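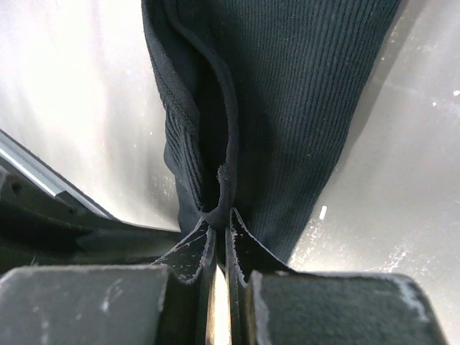 Tenho uma relação complicada com malhas. Adoro-as de outubro a abril, compro mais do que devia, e depois trato-as mal. Já encolhi um casaco de lã merino até caber numa criança de cinco anos (a minha sobrinha ficou muito contente, eu nem por isso), já estiquei golas na corda da roupa e já deixei uma camisola preferida um verão inteiro dobrada ao lado de um cinto com fivela. Portanto, quando em julho me decidi finalmente a comprar uma máquina de tirar borbotos a sério, foi com a consciência pesada.

Comprei a Hinitz, a versão maior, com fio e bateria. Custou-me 84 euros, e sim, eu sei, é muito dinheiro para um aparelho que rapa camisolas. A minha anterior era uma daquelas a pilhas que se encontram ao pé da caixa do supermercado, e durou dois invernos a fazer um barulho de mosca presa num copo. Cortava mal, entupia depressa e uma vez fez-me um buraco na manga. Jurei que a próxima seria decente.

Vamos ao que interessa. A Hinitz tem uma cabeça redonda bastante larga, com uma rede metálica por cima das lâminas, e um anel de plástico que se roda para afastar mais ou menos a rede do tecido. São 6 posições. As instruções recomendam começar na mais alta, e eu recomendo o mesmo, com veemência! Na posição mais baixa ela corta muito rente e não perdoa uma ponta de fio solta. Em malha lisa, daquelas finas e apertadas, uso a terceira e fico descansada. Em lã grossa fico pela quinta e passo duas vezes.

O teste a sério, para mim, é a malha canelada. Quase tudo o que tenho de inverno é canelado e quase tudo é azul-escuro ou preto, o que quer dizer que cada borboto e cada pelinho se vê do outro lado da rua. Nas caneladas os borbotos metem-se nos sulcos e as máquinas baratas só rapam o topo das nervuras. Com esta aprendi a passar sempre no sentido do canelado, de cima para baixo, sem carregar, e só depois dar umas passagens muito leves em diagonal. De través é má ideia: a malha enruga à frente da cabeça e pronto, é aí que acontecem as desgraças. Também ajuda imenso ter a peça esticadinha numa superfície dura. No sofá, por cima do joelho, esqueçam. Fiz isso uma vez com umas meias e tive sorte.

O resultado é muito bom. Não fica nova, que eu não acredito em milagres, mas a minha camisola de gola alta que já só saía à rua debaixo de um casaco voltou a sair sozinha. O meu marido, que não repara em nada, perguntou se era nova. Debaixo dos braços, onde o borboto é mais denso, precisei de três sessões com pausas para esvaziar o depósito.

E o depósito é a minha primeira queixa. É pequeno para o tamanho da máquina e encaixa com um clique tão tímido que nunca sei se ficou bem posto. Saltou-me duas vezes a meio do trabalho e espalhou aquela penugem toda pelo chão da cozinha. Se tiverem gatos, como eu, já imaginam a festa. Agora meto um bocadinho de fita-cola de papel. Num aparelho de 84 euros, acho feio.

Segunda queixa: o cabo de carregar é curto, curtíssimo, e a ficha é daquelas antigas que já não tenho em mais nada em casa. A bateria, em compensação, aguenta bem. Faço uma tarde de camisolas com ela e ainda sobra. E funciona ligada à corrente, o que a Muvness da minha irmã não faz, e por isso ela passa a vida a ligar-me a pedir a minha emprestada.

Já que falo na Muvness, experimentei-a durante um fim de semana. É mais leve e muito mais silenciosa, e tem uma pega dobrada que cabe melhor na mão de quem, como eu, tem tendinite. Em algodão e polares portou-se tão bem como a Hinitz. Nas malhas mais grossas engasgou-se. Se só têm camisolas finas e umas calças de fato de treino, poupem o dinheiro e vão por essa.

Há ainda o pente, claro. Tenho um Jotevlow, de rede de cobre, que comprei por meia dúzia de euros e que continuo a usar na caxemira, porque aí não tenho coragem de meter lâminas. Demora uma eternidade e larga pelo por todo o lado, mas dá um certo gosto fazer aquilo a ouvir rádio.

Umas coisas que fui aprendendo e que o folheto não diz (o folheto diz pouquíssimo, e num português muito esquisito): passem primeiro um rolo adesivo, para tirar cabelos e linhas que se enrolam nas lâminas. Limpem a cabeça com a escovinha no fim de cada peça, com a máquina desligada da ficha, por amor de Deus. E tenham a peça bem seca. Tentei uma vez com uma camisola ainda húmida do estendal e ficou tudo empapado lá dentro.

Quanto a peças de substituição, pedi um segundo conjunto de lâminas na loja onde comprei a máquina, a retrosaria do Rui Mendes, e chegou em poucos dias. Ainda não precisei dele, mas gosto de o ter na gaveta.

Se voltava a comprar? Voltava, a resmungar com o depósito. Dou-lhe 4 em 5. O ponto que falta era inteirinho para aquele clique. Entretanto já tenho uma pilha de cachecóis da minha mãe em cima da cadeira do quarto, que ela soube da máquina e apareceu cá com um saco cheio, e este fim de semana é para isso.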